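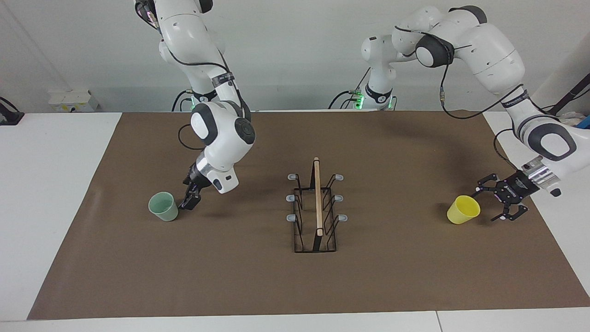
Perelent two-arm cell, pre-run safety check
January 15, 2023. Checked by Theano Deligiannis

Status lights on both bases: green. OK
Arm cables clear of joints: OK – left loop hangs a bit long, watch it on wide reaches
Gripper fingers open and close fully: OK, both
Mat flat: OK
Rack and cups at start poses: OK. One cup upright, one on its side
E-stop, 3 presses: OK, stopped every time!
Speed cap on for first trials: OK

Comments: Cleared for the next 100 trials. Themis's new policy trained on 2000 demos now rights a tipped cup before going to the rack, and it's a joy to watch. Retest the E-stop after any controller restart – Melina has the log sheet.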